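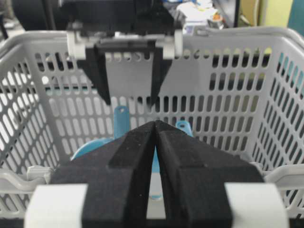

*Figure 1. Sorting basket with blue plastic item, Grundham laundry room.*

**Progress report to the Flaltora Fund: Household Sorting and Storage, Grundham**

Period covered: through January
Submitted by: Raimo Sjöberg, Project Lead

**1. Work completed**

The grant supports the refitting of the shared laundry and storage rooms at Grundham. During this period the laundry room was cleared, cleaned and returned to use. Residents were given notice by letter and asked to collect their belongings before work began. Items left behind were placed in storage and remain available for collection from the office.

The old canvas bins have been replaced with plastic baskets of the type shown in Figure 1. The slotted walls allow air to pass through and let staff see whether a basket is in use without lifting it down. The rim is thick enough to hold comfortably, and the baskets can be rinsed in the utility sink. Small plastic items, including blue pieces with a hole in the tab, are now kept apart from clothing and linens.

**2. Changes to the original plan**

The proposal called for fixed shelving along the window wall. The wall was found to need repair before it could carry any weight, and the shelving has been moved to the storage room. Soletti, the supplier, agreed to change the order without a restocking charge. Delivery of the remaining brackets is still outstanding.

A second change concerns labels. Printed paper labels came loose in the damp air and have been withdrawn. Tie-on tags are being tried in their place. Residents have asked that the tags carry plain words in addition to color codes, and the next set will be prepared accordingly.

**3. Spending**

An amount of $400 was moved from the shelving line to the basket line, as approved by the Fund. No other transfers were made. Receipts are held at the Grundham office and will be attached to the final report.

**4. Matters outstanding**

- Repair of the window wall: two quotations received, decision pending.
- Storage room shelving: uprights fitted, brackets awaited.
- Resident guide: English text complete. The Vietnamese text is being reviewed by Ms. Đào.
- Lost property: a written procedure is in draft.

**5. Next period**

The storage room will be fitted out once the brackets arrive. Staff will then hold two short sessions for residents on the use of the baskets and the return of small items. The project remains within its approved budget, and we request an extension of six weeks to complete the wall repair.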